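Chapter 7
Keeping Score of a Recruiting Class

I got hooked on recruiting numbers during my first October at Irnmont, when I had a press pass, a bad chair and no idea why grown adults were refreshing a list of teenagers at midnight. I know now! The list is next year's team (or the year after's, if the coach is patient), and everybody wants to guess how good it's going to be before anyone has played a down.

So in this chapter we're going to build a class rating from scratch. We'll start with a made-to-order problem: Bellimdale signs a quarterback graded 94, Irnmont signs two linemen nobody fought over, and the message boards hand Bellimdale the trophy. Should they?
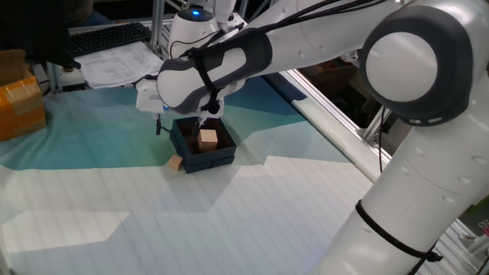
A recruit's grade is really a bundle of smaller guesses about speed, size, film and the level of competition he faced. I like to pull those apart before I trust the total. Think of a robot arm with its gripper over a little open box: the reach depends on every joint between the base and the fingers, and a grade works the same way, with each guess hanging off the one before it. Get the competition wrong and the film grade drifts too.

We'll work with 314 signees from the Nijs file, and later on we'll add the transfers, where things get messy (and a lot more fun, if you ask me). Keep a pencil handy for Section 7.1, which starts with how to weigh a verbal commitment.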